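Sim bench notebook, page 124
February, Sunday, started 9:20

Picking up where Ghassan left off on Friday's list. The entryway cell (shoe cabinet layout) has been failing its startup check since the upgrade of the physics package, and I want it usable again before the Plurkier runs are queued. Everything below is for the simulated two-arm robot in that cell only. The kitchen cell has its own page and I haven't touched it.

State when I opened it:
Startup check stops at step 6, right gripper close. Left arm fine. Base fine. The log says the finger joint went past its limit and was clamped. It says it 271 times in one run and then the run is killed.

First thing I tried was the old config from before the upgrade. Same stop, same step, so it isn't something Ghassan changed. Put the current one back.

9:50
Opened the gripper model by itself with no cell around it. Open and close with nothing between the fingers: clean. Close on the test cube: clean at low force, chatters at the default force. So the fingers are fine until they touch something. Compared the contact settings against the left gripper and they don't match. Left has the soft contact values Treasa put in last fall. Right still has the stock ones. They used to behave the same because the old package ignored one of the two values. The new package reads both.

Copied the left values over to the right. Test cube closes quietly at default force. Ten closes in a row, no limit messages.

10:30
Back in the full cell. Step 6 passes. Step 7 (reach to the shelf) fails now, which is at least a new failure. The right forearm stops short and the planner reports a collision with the cabinet top. Nothing is touching when I look at it.

Turned on the collision shapes. The cabinet is loaded as one solid box! The visual has the open shoe compartment with the divider, but the collision shape fills it in completely. Shoes were sitting inside a solid block and nothing complained, because the shoes are pinned until the first step of a task. Went through the asset history and the Clilluvia import script does this to any furniture file where the collision parts aren't named the way it expects. The names were changed when the cabinet was re-exported.

Fix: renamed the parts in the cabinet file to match. The divider, side panel and top now come in as separate shapes and the compartment is open. Left the import script alone. Treasa should decide if it ought to stop with an error when it can't find the parts, and I would vote yes.

11:15
Steps 1 through 7 pass. Step 8 is the joint zero comparison and it's off on the right wrist, a small constant offset, same every time. Left wrist reads zero. This one is our doing. The offset was added by hand months ago to cover for the finger chatter, and there's a comment next to it that says "remove when grip is fixed." Removed it. Step 8 passes.

Full startup check, seed 1011: pass. Restarted the machine, ran it again with the same seed: pass.

Lunch.

1:05 pm
Reach and grip trials at the cabinet. Small white part as the grip target, at the front lip of the divider shelf next to the dark brown shoes. I like that spot as a test. It's tight under the top, the shoe is right there to be knocked over, and the wrist has to come in at a slant from the right. If the clearances are wrong it shows up here first.

Settings I ended on, so I don't have to dig for them again:
Right gripper contact: same as left, both values
Grip force: default
Approach speed: half of default inside the compartment, default outside
Collision margin on the cabinet: down one notch from stock
Left arm: parked low, gripper open, not planned for during the reach

With the margin at stock the planner finds a path but takes an ugly route, way out to the right and back in. One notch down and it goes straight in on the diagonal. Two notches down and the casing brushes the cabinet top, so don't.

1:40
One odd thing. On the second trial the target slid when the fingers closed, and closed fine on the next. Played it back. One finger arrives before the other by a few steps and pushes. The two finger drives had different damping. Set both to the higher number. Didn't see it again in the trials after that, but I only ran them at this one spot, so I'm not calling it closed.

2:25
Left the shoes, shelf and floor as they were. Ghassan asked if the floor friction needed redoing for the new package. I checked the base for creep with both arms moving and it holds position, so no change for now.

For whoever does the regular upkeep on this cell, the order that worked for me:
Run the gripper alone before loading the cell.
Look at the collision shapes any time a furniture file has been re-exported.
Run the startup check with seed 1011, then restart and run it again.
Do the shelf grip last, with the left arm parked.
Write down any hand-added offset on this page as well as in the file.

Still open:
Import script should fail loudly on unnamed parts (Treasa).
The Kuusisto wardrobe went through the same export and probably has the same solid box problem. Haven't looked.
Finger timing at other spots on the shelf, especially over by the white sneakers (me, next session).
The log viewer drops lines when a message repeats that many times. Usis has a newer build of it and I have not installed it.

3:10
Config and cabinet file checked in under the cell's name with a note pointing to this page. Old ones kept in the folder next to it. Ghassan, please don't load the Friday copy, it still has the wrist offset in it. 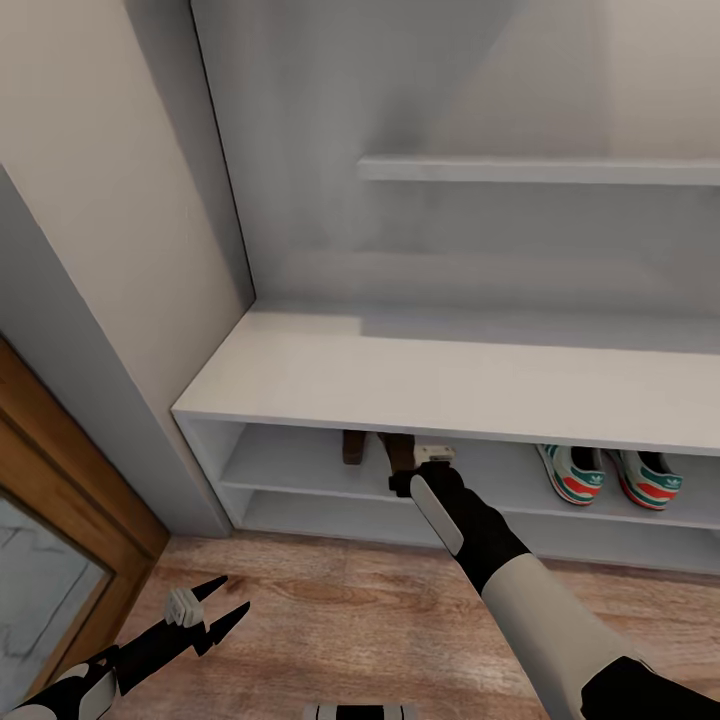
Entryway cell, right gripper closed on the target at the divider lip, left gripper open and low.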